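Play kitchen sets – which dishes are worth keeping?
Print | E-mail | 2 shares

putwood_pa
Sorting the toy kitchen on the white table. Too many dishes, and the banana has no home.
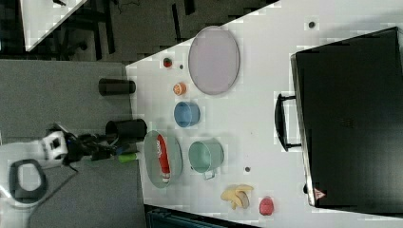

Banana, lavender plate and green pot, awaiting assignment.

sirkden9
Keep the colander. Mine has drained imaginary pasta since May.

liang_at_home
Colander goes. It's a bowl that failed.

sirkden9
Says a man with two whisks. 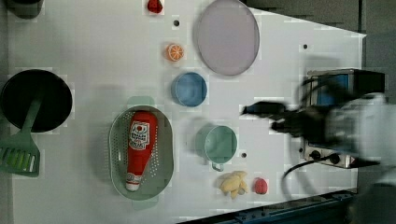

How do you clean plastic play food?
Warm water and dish soap, then air dry on a towel.

Dalal Daher
Ketchup belongs in a dish so it can't roll. I'll die on this hill – it's a small hill.
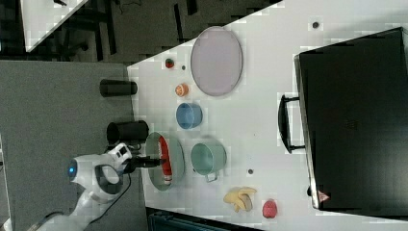

Red thing in the gray-green bowl, teal pot next door.

liang_at_home
Ketchup goes in the fridge door. Were you raised in a diner?

putwood_pa
We have no toy fridge. Loose on the table, then.
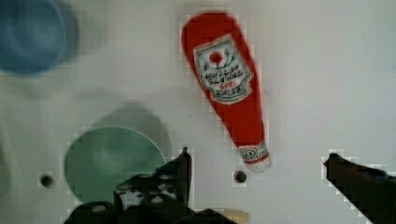
Ketchup at large, green plate nearby.

Dalal Daher
I'm muting this thread.

2 comments hidden | E-mail this thread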